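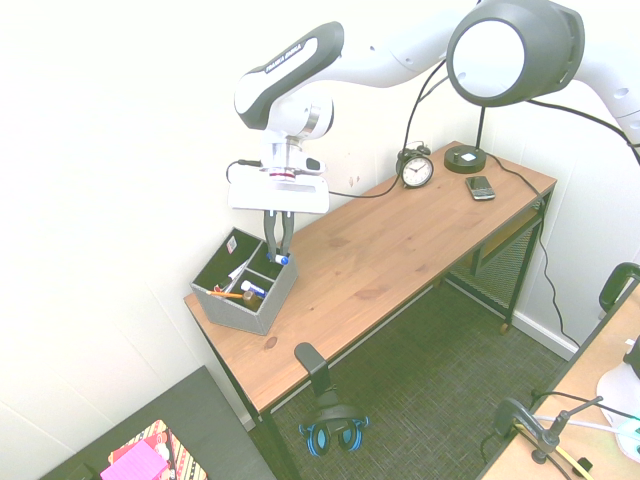
The Deso desk task pack is our full set of props and paperwork for the pick-and-place round of the Villanueva Cup, student section. Same task sheets as the judges use. Made up for after-school clubs and first-year college groups who've already got an arm, or the loan of one, and need something proper to practise on. The task most teams start with is the pen pull: white marker, blue cap, out of the grey organiser without bringing the pencil along. Harder than it sounds. The compartments are close together and the fingers have to go right down inside before they close, so a lazy approach angle gets found out fast.

Shares 567 | Comments 4

What's in the pack

- Grey fabric-covered organiser with dividers
- White markers with blue caps, spares included
- Orange pencil
- Twin-bell alarm clock, black (no batteries, sorry, post rules)
- Task sheets, laminated, teacher set and team set
- Score cards, pad of 900
- Wall chart for the run order

Not in the pack: desk, arm, gripper, lamp, phone, headphones. Use whatever you have for the last three, the task sheets only say "lamp", "phone" and so on. If your phone is an old one with real keys that's fine too.

The tasks

Pen pull. One marker out of the organiser and held clear. Team calls "clear", judge counts, done.

Stand up. Marker goes on its end on bare desk, cap at the top, and the fingers come away. It has to stay up for the full count. This is the one that loses people points at Balthorpe every year and the one they all want to do first. Séverine Carré, who wrote the sheet, tells her own group to leave it until the pen pull is boring.

Lay down. The opposite. Marker flat to the desk, no drop. Judges listen for the clack.

Put back. Any marker into any compartment, then the nominated one. Nominated compartment is drawn from the cards, so no point hard-coding it. Teams still do.

Clock and lamp stay on the desk for all four. Knocking either is a penalty, moving the arm through the lamp cable is a restart.

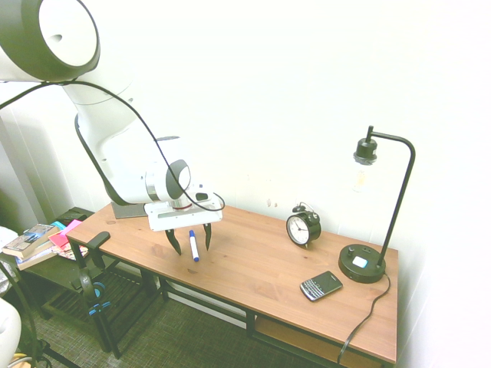

Does the pack work with any arm?

Most of them, provided the fingers open wide enough for a fat board marker and can reach into the organiser from above. Very small hobby arms tend to run out of height. Send us the model before you order and Dindo will check it against the list.

Running it as a class

The teacher set is written for a double period. One team on the arm, the rest on the score cards and planning sheets, then swap. Works better than everybody crowding the desk. Keep the driver's stop button in an adult's hand for the first couple of weeks, and mark a line on the floor that people stay behind when it's moving. Tape is fine.

For clubs, Ramesh Awasthi's running order is in the back of the folder. It's blunt but it works: ten minutes planning, ten on the arm, write down what went wrong before anyone is allowed another go. His lot fill in the cards in pencil becuase they argue.

Recording is up to you. If your team is teaching the arm by hand and playing it back, log each try on the card, good or bad. A bad grip written down is worth having. Genalyn Yap's team went through a whole pad this way before April and came back for another.

A few things from clubs that have had the pack a while:

- Weigh the organiser down. Bag of rice in a spare compartment does it.
- Push the caps on hard before each run, a half-on cap changes the length
- Don't swap to thinner pens midway through the term, you'll be re-doing your grip widths
- Clear the desk between goes and put everything back on the marks

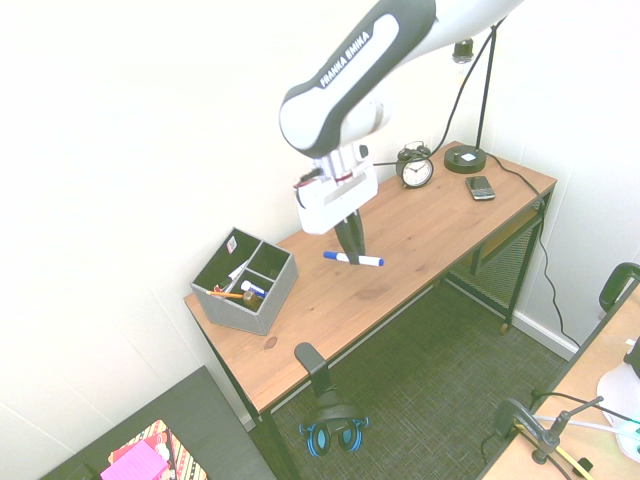
Price and ordering

Full pack: 3,356 in shop credits, or ask for an invoice in your own currency. Refill of markers and score cards is 567. School orders on account are fine, we need the order number on the form or it sits in the tray.

Packed and sent by Stiser. Orders in before noon normally go out same day, except in the run up to the Cup when it gets silly.

Spare task sheets are free to anyone who has bought the pack, just write and say which one got lost. Returns to the same adress as on the delivery note, organiser unmarked please.

Questions about the rules go to Benito Manzano at the Cup desk, not us. We only sell the bits.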